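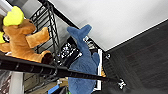
Egan Harriers – Results and Timing Desk

Ticket 2135: Watch distances short on the Bavisholm loop, club table rejecting runs
Status: Closed
Raised by: Arnel Abella
Component: Grornska import, club mileage table
Opened: October

Initial report

Long runs on the Bavisholm loop are being logged short. The loop is wheel-measured at 5 miles. My watch gives 4.8 or 4.9 on most laps and once gave 4.7. When the run comes across into the club table it is rejected for the winter series with the message "distance below course minimum". I have had this on four runs. The same watch reads correctly on the track and on the canal path.

Watch: Idanine wrist model, firmware current when checked before the last run.
Recording mode: default.
Upload: phone app to Grornska, then the club import.
Other runners affected: at least two, both with the same make of watch. A third runner in the same group with a different make had no rejection.

First reply, timing desk

Please send the original activity files and not the exports from Grornska. The export has already been smoothed and we can't tell from it what the watch recorded. Also confirm:

Whether auto-pause is on.
Whether the watch had a satellite fix before you started.
Whether you ran the loop clockwise or anticlockwise.
What the recording interval is set to (Settings, Activity, Data recording).

Reply, A. Abella

Files attached, all four. Auto-pause is on. I start the watch when the group sets off, so sometimes there is a fix and sometimes there isn't. Clockwise each time. Recording interval is "Smart", which I have never changed.

Timing desk, first look at files

Runs A and B: no position for the first part of the activity. The track starts at the allotment gate and not at the car park. Distance lost at the start accounts for most of the shortfall on both. This is a late fix.

Runs C and D: full track from the car park. Shortfall is spread over the second half of the loop, nearly all of it in the plantation where the path doubles back on itself. The points in that section are far apart and the track cuts straight across the bends. Two auto-pause events on run D, both in the plantation and both while moving, going by the heart rate trace.

So there are two faults, or three if auto-pause is counted on its own. They want separating before anything is altered in the table.

Test 1: satellite fix

Change: wait for the fix tone before starting. Nothing else altered.
Result: full track from the car park. Lap 4.86. Still rejected.
Note: waiting for the fix cures the missing start and does nothing for the plantation.

Test 2: auto-pause off

Change: as test 1, auto-pause off.
Result: lap 4.89. No pauses in the file. Still rejected.
Note: elapsed time and moving time now match, so pace is believable again. Leave auto-pause off for all series runs. You will need to stop the watch by hand at the road crossing if you want the wait taken out. The series table uses elapsed time in any case.

Test 3: recording interval

Change: as test 2, recording interval set to "Every second".
Result: lap 4.97. Accepted by the table.
Note: the track now follows the bends. File size is larger and the phone took longer to sync. Battery use was higher but not a problem on a run of this length. Arnel, for anything over two hours please check the charge before you go out.

Reply, A. Abella

Repeated test 3 settings on a two-lap run with the group. First lap 4.96, second lap 4.98. Both accepted. The two others with Idanine watches have changed the same settings. One is fine. The other still had a rejection at 4.93 with all three settings changed and a good fix.

Is the minimum in the table right? I would have expected 4.93 to pass.

Timing desk

Looked at the table. The course minimum for Bavisholm was entered as 4.95, a tolerance of one per cent. Every other course in the series has two per cent, which would make Bavisholm 4.90. There is no note against the entry to say why it differs, and the change log doesn't go back far enough to show who set it. It looks like a typing error carried over when the courses were copied from the old spreadsheet.

Corrected to 4.90. Import re-run for the whole season to date.

Results of re-run:
The 4.93 lap is now accepted.
Arnel's four original runs stay rejected on distance, as all are at or below 4.90 once the unrounded figures are used.
No runs on other courses changed status.

Query from A. Abella

Can the four be put in by hand? The group started and finished together and the other runners' laps went through. I am 300 points down on where I should be and the gap matters for the seeding at the end of the series.

Timing desk

Yes, under the manual entry rule, provided that one other runner with an accepted lap confirms each run. Confirmation can be a reply on this ticket or an email to the desk. Please don't edit the distance in Grornska to get it through. Edited runs lose the original track and we then have to take them out.

Confirmations received for A, B and D. Entered by hand and marked M in the table. C is outstanding.

Update: confirmation received for C. Entered. Points recalculated and the standings page refreshed at 9.40 pm. If you still see the old total, reload the page or clear the stored copy on your phone.

Settings for Idanine watches on series runs

Activity, Auto-pause: Off
Activity, Data recording: Every second
Satellite mode: All systems, if the model has it
Start only after the fix tone
Sync with the phone app open until the bar has finished

After a firmware update check the recording interval again. One runner found it had gone back to "Smart" and we have had no chance to repeat that on a second watch.

Known issues left open

Laps under the trees still come out slightly short with every setting as listed. The remaining error is inside the two per cent tolerance and no further work is planned on it.

Grornska shows a different distance from the watch on some runs, usually by 0.01 or 0.02. The import reads the watch figure. Ignore the one on the Grornska page.

The rejection message gives no figure for the minimum. Request passed on to have the course minimum shown in the message. Tracked separately.

Closed by timing desk. Reopen if a Bavisholm lap is rejected with the settings above, and attach the original file.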